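**To:** Amnuay Sriwong, Zillville Arts & Culture Fund
**Re:** Name That Alley, second progress report
**Period covered:** through the end of March

Amnuay,

You asked for two pages and fewer adjectives than last time. I can promise the two pages.

## Where we are

Voting closed on a Monday at five in the afternoon, and the ballot box at the Wolau Café was emptied at ten past, once the barista found the key. We took in 1,664 votes. The first report predicted a good deal fewer, so please enjoy the rare experience of a grantee being wrong in your favor.

As a reminder, the grant pays for readers of the *Tellum Weekly* to choose a nickname for the unnamed alley between Lis Street and the old depot, for a mural with that nickname on it, and for one evening party under the mural. The alley has gone without a name since the city was platted. The delivery drivers do have a name for it, which we have chosen not to put on a wall.

## What people sent in

The nomination round produced 329 separate names. I read them all, some of them twice, and I'd like that noted under in-kind contributions.

Puns on Zillville were far and away the most common, with "Zill Pickle Way" leading the pack and "Over the Zill" close behind, the latter mostly from readers who mentioned their knees. A sizable group wanted the alley named after a dog. They didn't agree on the dog. One reader on Lis Street mailed us a hand-drawn map on which the whole downtown had been renamed after her grandchildren, including the two she is currently not speaking to (they got the parking garages).

We set aside 77 nominations as unprintable, libelous, or the name of a business that had plainly asked its staff to write in. The business has since bought an ad, so no hard feelings on our side.

## The result

"Second Helping Alley" won by 34 votes over "Zill Pickle Way." The pickle people have asked for a recount. We did one, got the same number, and sent them a coupon for the party. Two have written back to say that a coupon is exactly what they'd expect from an institution like ours.

I was privately pulling for "The Long Cut," which finished somewhere below the dogs. My editor says this has no place in a report to a funder, and she may be right, but she also voted for the pickle.

For the record, the winning name refers to the back doors of the three restaurants that open onto the alley. It also refers, according to a long letter we printed in shortened form, to second marriages, second jobs and the second set of railroad tracks. We'll let the mural artist sort that out.

## Mural

The wall has been cleaned and primed. It was first primed in the wrong color, a sort of hospital mint, and several people have stopped me on the street to say they liked it. The building's owner did not. The second coat is a plain off-white and everyone is equally bored by it.

Sketches are due from the artist before the next report. She has asked whether the lettering can wrap around the downspout. The owner has asked whether the lettering can avoid the downspout. I have asked whether the downspout can be moved and been told what that costs, and I withdrew the question.

## Party

We have the street closure permit, a brass band that is willing to play for food and a small fee, and a firm yes from two of the three restaurants. The third is thinking it over and would like to know which end of the alley has shade. I walked it with their manager at four o'clock and both ends had shade, so now they would like to know about noon.

Prizes for the evening raffle are trickling in from local merchants. So far we have a haircut, a tire rotation and a ham.

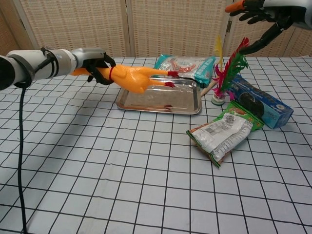

## Money

Spending is within the approved lines except for paint, where the mint episode put us slightly over. I'd like to cover it from the printing line. We came in under on ballots after people started voting on the backs of receipts, which we allowed in a moment of weakness and then had to tally.

The artist's first payment has gone out. The band hasn't sent an invoice and appears to believe it doesn't need to. I'm working on the trombonist.

## What I need from you

- An okay to move the paint overage to printing, by email if that's easier.
- The correct version of the Fund's logo. The one we have is either purple or broken.
- Your preference on speaking at the party. You'd go on after the band and before the ham.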